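The Ferry to Bodia

The brochure promised two islands in two days, and Soudabeh Hassanpour did not believe a word of it. She had bought the ticket anyway. It was 60 dollars, lunch included, and she wanted to see what Zallard Tours thought lunch was.

Lunch was a roll. She ate it on the top deck with the brochure open on her knee, checking the thing against the water.

"Dolphins are common on this crossing," the loudspeaker said.

She looked left. She looked right. A gull went over.

The first island was Prullance, and the guide, a sunburned young man named Asadi, led everyone up a path to a chapel. He said there were 1,148 steps. He said a hermit had cut them alone, at night, in June, by feel. Soudabeh asked what the hermit had done in July.

"Rested," said Asadi.

She wrote that on the brochure, next to the dolphins. 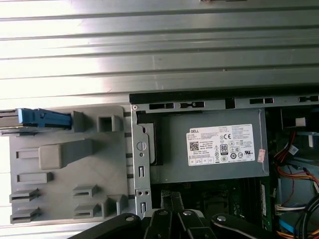

Asadi told her, when the others had gone ahead, that the hermit was probably three brothers and a mule, and that the company had cut the mule because people kept asking to see where it was buried. He had put up a fight for the mule. Soudabeh said she would have paid extra for a mule, and meant it, more or less.

The chapel was locked. There was a view, though, and she gave it a fair look – blue, then darker blue, then a smudge he said was Bodia. The brochure called it the jewel of the crossing. From up here it could have been a tanker.

"How long is the boat?" she asked.

"Twenty minutes."

"The brochure says an hour."

"The brochure wants you to feel you're getting more boat."

She folded the brochure and put it in her bag. A woman behind them was telling her husband she could feel the hermit, really feel him, in the stones.

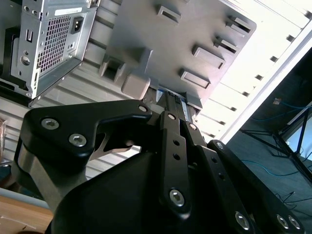 The Second Day

It rained. The boat to Bodia left late with half the seats empty, and Asadi did the dolphin line himself this time, without the loudspeaker, leaning on the rail beside her.

"You don't have to," Soudabeh said.

"It's in the contract."

She watched the water all the same. Something gray turned over, well out past the buoy, and went under.

"Wave," she said.

"Probably," said Asadi, and he asked if she had a pen.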